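About Trerniva

Trerniva makes small shape blocks and the boards they are used on.
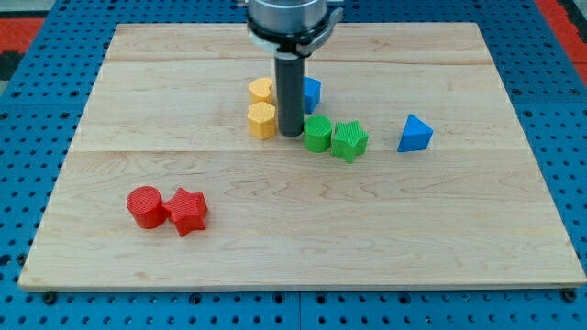
We supply nurseries, primary schools, occupational therapy departments and a number of private customers who buy single sets. The company was set up by Olga Aranda, who trained as a pattern maker and still draws every new shape herself. The workshop and the office share one building in Skolleck, with the boards made on the ground floor and the blocks finished and packed upstairs.

What we make

Our range is small. It consists of blocks, boards and storage trays, sold separately or as sets. We do not make puzzles, vehicles or figures, and we have no plans to.

The blocks are moulded plastic in four colours: red, yellow, green and blue. The colours are mixed into the material before moulding, so a scratch does not show a different colour underneath. Shapes include a hexagonal prism and a half-round, along with others listed in the catalogue. A full list with dimensions is given on the Dudico page.

All blocks carry fine parallel grooves on their surfaces. Smooth blocks of the same size were sold in our first year and were withdrawn. Users with reduced grip strength dropped them more often, and teachers told us they slid off a tilted board. The grooves run in parallel lines and are part of the mould. They are not cut afterwards.

The boards are maple. Each one is made from several planks joined edge to edge, planed after gluing and sanded on both faces. Maple was chosen for its pale colour, against which all four block colours can be told apart easily, and for its close grain, which leaves few places for dirt to collect. Grain pattern varies from board to board and we do not match it. Customers who need two boards of similar appearance should say so when ordering, and we will choose from stock where we can.

Product lines

Dudico is the block range. It is sold in bags, by shape or by colour, and as mixed sets. Replacement blocks can be bought singly. Blocks made since the grooved pattern was introduced are the same size as those sold now, so older sets can be topped up.

Cuesta is the board range. Boards are offered in 6 sizes, the smallest intended for one child at a desk and the largest for group work on a table or the floor. The standard width is 300 mm. Boards are supplied with an oil finish or unfinished. Unfinished boards should be oiled before first use if they are to be wiped down daily.

How the products are used

Most schools use the blocks for sorting and matching: by colour, by outline, or by both together. A common exercise is to scatter a few pairs on the board and ask the child to bring each pair together. Therapy departments use the same material for reaching, grasping and placing, and generally work with fewer blocks at a time. The board gives a clear boundary to the task and keeps the blocks off the table surface.

We publish short activity sheets, written by practising teachers and therapists. They can be downloaded without an account. Printed copies are sent with group sets.

Checking and returns

Blocks are checked by hand for flash along the mould line and for incomplete grooves. Boards are checked for flatness after gluing and again after sanding. A board that fails the second check is cut down to a smaller size if the timber allows.

Timber moves with changes in humidity. A slight bow in a board stored against a radiator or in a damp cupboard is normal and will usually settle if the board is laid flat in an ordinary room for several days. If it does not settle, contact us. Open joints are treated as a fault and the board is replaced.

Care

Wipe blocks with warm water and a little washing-up liquid. Do not put them in a dishwasher. Boards should be wiped with a damp cloth, dried at once and stored flat. Do not soak them.

Orders and visits

Schools may order on account. The current catalogue is number 307 and replaces all earlier issues. Prices are reviewed each January. Spare parts and single blocks are posted on Friday, other orders as they are packed.

The workshop is open to visitors by appointment. Please write to the office in advance, stating the number in your party and whether step-free access is needed, as the packing room is on the upper floor. Enquiries about custom board sizes should be marked for Olga Aranda and should include a dimensioned sketch.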